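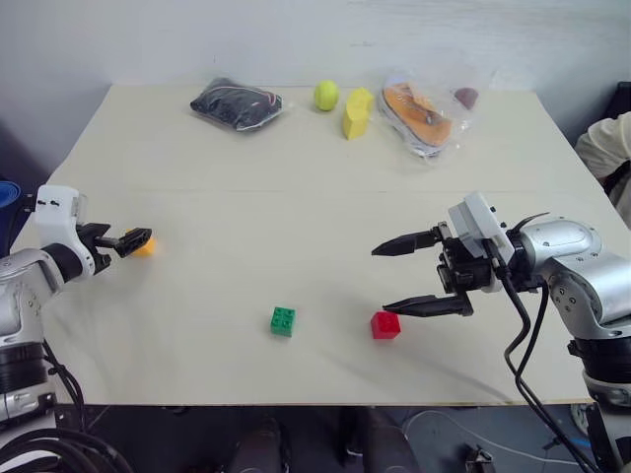

About Tasside

Tasside is a small shop and sorting room in Mavurberg. We buy mixed boxes of small goods which other shops could not sell or did not want to keep, we sort them by hand, and we sell them again one by one. Mostly these are toys, play things made of foam, balls, summer shoes and simple clothes. If you have come to this page from our price list, welcome, and please read at least the part about bags before you order.

How we started

The company was founded by Ecaterina Furtună and Anca Jitaru. Before this, both of us worked in the returns department of a larger warehouse outside the town, at two tables standing back to back. In that work a returned thing had a very short time on the table. A person looked at the label, looked at the thing, and decided. If the packing was torn, or one piece of a set was missing, it usually went into the mixed box, and the mixed boxes were sold by weight.

We knew very well what was in these boxes, as we had filled them ourselves. When the warehouse closed its second shift we bought nine of them with our own money and opened them in the living room of Anca's flat. It took us the whole of December. There was one box with only left shoes, and we still do not understand how it was made. But from the other eight we sold nearly everything, first to neighbours and then at the market, and in spring we rented our first room.

That room was in the yard behind the Rusu bakery. It was warm in winter and far too warm in summer, and all the jumpers smelled of bread. We stayed there for three years. Now we are in Mokar Street, number 88, on the ground floor, with the shop at the front and the sorting room behind it. The smell of bread we sometimes miss.

What we sell

Building bricks. We sell them loose, by colour or mixed, and you may also take a single one. Many people come because a child has lost one certain piece and the building cannot be finished. Bring us a similar brick if you can, because the studs and the size must fit, and two bricks which look the same are not always from the same system. The big square bricks for small children we keep apart from the small ones, in their own drawers near the window.

Foam shapes. These are wedges, cylinders, half rounds and arches, in plain colours. They come to us almost always as parts of broken sets, and we do not try to make complete sets from them. Kindergartens like them, and one photographer buys them regularly for putting under other things so that they stand at a good angle. A foam shape with a bite mark we do not sell.

Balls. Tennis balls and balls of that size, and some larger ones of soft rubber. We press every ball by hand. The tired ones are in the basket beside the door and cost almost nothing, dogs do not mind it.

Summer shoes. Sandals, slippers and beach shoes, in pairs only. We compare the two soles one against the other before they go into the bag, also when both have the same number printed. The number is sometimes wrong.

Clothes in bags. T-shirts, sports trousers, leggings, thin jackets. We do not take winter coats, we have no place to hang them.

Other small things. This is the drawer that regular customers open first. We cannot tell you what will be in it.

How the sorting is done

Everything new to us comes first to the sorting table. It is a light-coloured table against a white wall, and we chose it light for a practical reason: on a dark table you do not see a dark sock, a loose screw or a broken piece of plastic. It is also the reason why the wall has no shelves and no calendar. Ecaterina is strict about this.

A box is never emptied out onto the table. We take from it a few things at a time and put them in a row at the back, where they wait. What is being checked comes to the front. When the decision is made, the thing leaves the table at once, to the left for the shop or to the right for washing, repair or the recycling. There should not be many things in the front part at one time. With two or three in front of you, you look at them. With twenty, you only push them from here to there.

For each kind of thing there is a short card with the points to check. For a brick: cracks, studs, inside corners, dirt. For a foam block: the edges, the smell, and if it comes back to its form after pressing. For shoes: the pair, the sole, the straps and the glue. For clothes in a bag it is longer, and we made this card again last year after some complaints, which were right.

We write the price only when the checking is finished, and the person who checked a thing is not the person who writes its price. It began as an accident, because Anca's handwriting is better. Later we noticed that it helps. If you have spent ten minutes on one pair of sandals you think they are worth more than they are.

About the bags

We are asked about this more than about anything else, so we will explain it with care.

A lot of the clothes and shoes arrive in clear plastic bags. If the bag is closed and the contents can be checked through it, we leave it closed. If we cannot see what we need to see, we open it, check, and close it again with a small round paper sticker. So a sticker means that our hands have been inside. No sticker means that the bag is as we received it. Both are sold with the same right of return, and it is 36 days.

We do not add any bags of our own. Things which come without a bag are sold without a bag, and in the parcel they are wrapped in paper. Black and dark blue clothes are difficult through plastic, because the two colours look the same under a lamp. For this reason please look at dark things by the window before you pay, or write to us and we will do it for you. We have sent a dark blue shirt as a black one more than once, and we are sorry to those customers.

Who works here

Ecaterina Furtună is responsible for buying and for the sorting table. She opens the boxes, and she speaks with the warehouses. She likes to begin at six in the morning, when the telephone is silent, and it is better not to ask her for discounts before ten.

Anca Jitaru takes care of the shop, the prices, the parcels and this website. The English text is also hers, with a dictionary and the help of her daughter. If you find a mistake please tell us, she will correct it and she will not be offended.

In the weeks before the summer holidays we have one or two students with us for the shoes, as this is the season when everyone needs sandals on the same afternoon.

What we do not do

We do not buy from private persons. We understand that it is a pity, and many of you have beautiful toys at home which are too good for the cellar, but our space is limited and we would need different rules for washing.

We do not keep things on the side by telephone for longer than until closing time of the same day.

We do not sell anything meant for children when we cannot find out for which age it was made, and neither do we sell toys with batteries built in. These go back to the warehouse or to recycling — we had a drawer that started to sing one night, and the neighbour above us was not happy.

Kindergartens and schools

For groups we prepare mixed boxes of bricks and foam shapes. You tell us the age of the children and the size of your box, and we fill it. The price is by the box and does not depend on how many pieces go in. Around half of our bricks leave the shop in this way now. Please order two weeks before you need them, as we check each piece at the same table and in the same order as everything else.

If you wish to come with the children, this is possible in the mornings. The sorting room is narrow, so small groups only. They may try the brick drawers and they may press the balls. They are quite good at it.

Visiting us

Tasside, Mokar Street 88, Mavurberg. The entrance is from the street, with one step; ring the bell and we will bring the ramp. There is a place for bicycles in the yard. The shop closes for lunch at one o'clock and opens again at two. Parcels can be collected until six in the evening at the side window, also when the shop is already dark.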